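Phone stand for the kitchen table – which one?

Laston
Posted 2nd April
Looking for something to hold my phone up while I eat or follow a recipe. Budget is 25 dollars. I had a folding metal one but the hinge went loose in February and now it drops flat whenever I tap the screen. Table is plain white, so I'd like something that doesn't stand out much.

Wubshet
Get a weighted one with an arm. Mine was 65 but it has never moved. The cheap ones all slide.

Elto
65 for a phone stand is a lot. I've had clear plastic for more than 4 years and no complaints. Wipe it with a damp cloth, no paper towels or it scratches.

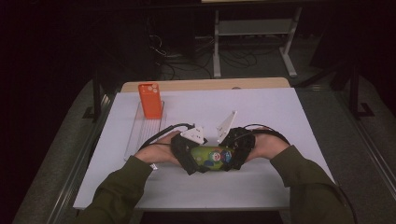

Skullon
Clear plastic gets my vote too, and the weight matters less than how much of it sits flat on the table. Look for a long base. The ribbed clear tray under the orange phone is the sort of shape I mean, low and rectangular with the phone upright on it. On a white top you barely see the ridges. Crumbs do get in the grooves – an old toothbrush gets them out.

Wubshet
Still too light for tapping. Fine for watching things.

Elto
Depends how hard you tap.

Laston
I only tap to scroll the recipe. Does a thick case fit in those? Mine adds 3 mm or so.

Skullon
Measure with the case on and check the listing for the slot width. Some are tight.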